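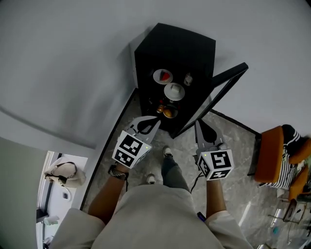 Westside Supper Club, Home Kitchens Page
August 25, 2020

I finally sorted out the black cabinet. It had turned into the place where everything went when the counter was full, and I was opening it six times a night looking for the cumin.

The small brown and amber jars stay together now, down low. Plates go higher up, where I can get a hand in. I had been stacking food on top of food and losing things behind it. Last month I threw out 2 jars of Petchrat curry paste that I had bought to replace each other. 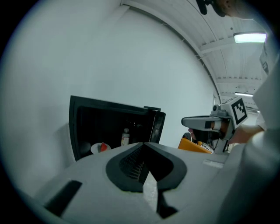 The door is the one thing I would change. It swings out to the right and I have to stand back to clear it. I looked at a Plerkberg unit with sliding doors, but it costs 200 dollars and I don't need it badly enough.

I wiped the inside with warm water and a little dish soap and let it air out with the door open. Labels are next. I have a roll of them left over from canning and I'll get to it in September, after the tomatoes are done.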